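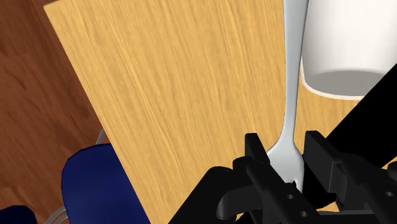 Opinion | Television

Factual drama should show its sources
By Lilian Kinyua
20/10/2026

I watched all 4 parts of Vestusia over the weekend. It follows the engineers who built the Roltodham flood barrier, and it is well acted. By the second hour I had stopped trusting it.

The trouble is Pala, the junior surveyor who gets the best lines. She never existed. The credits say so in small type that stays up for a moment. Viewers who switched off early will remember her as a real person.

Producers say a drama needs room to invent. I agree. A script can't run on meeting minutes.
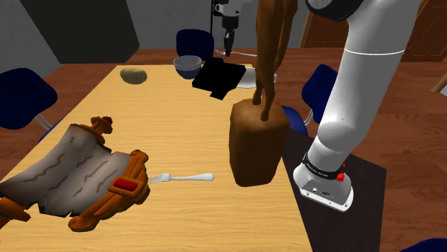 A light wooden table and a white robot arm.

But the research is already paid for. Wanyama, the production company, says its writers read more than 600 pages of records. Put the list online, scene by scene, and mark what was made up. It would cost very little.

The channel has another factual drama due in December. I would like to see a notes page go up the same night.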